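Wustden Allotment Society
Minutes, June meeting
Posted by the Secretary

Opened 7 pm, 10 members present. Last minutes agreed.

Water: The Pradolby side tap still leaks. Khasawneh quoted $241 for a new valve. Agreed, 2 against.

Plots: Two plots free. Offer to the waiting list.

Compost: Next load comes from Jitari. Keep the gate clear. 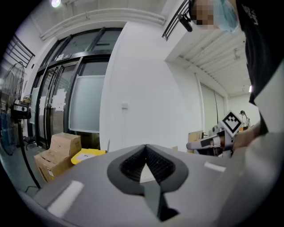 Light blue mask, gray sleeve.

Any other business: Hose reels to be put back after use. Closed 8:15 pm.

Filed under: Minutes, Water

Comments
Is the valve the brass one?
Gate was blocked again last night.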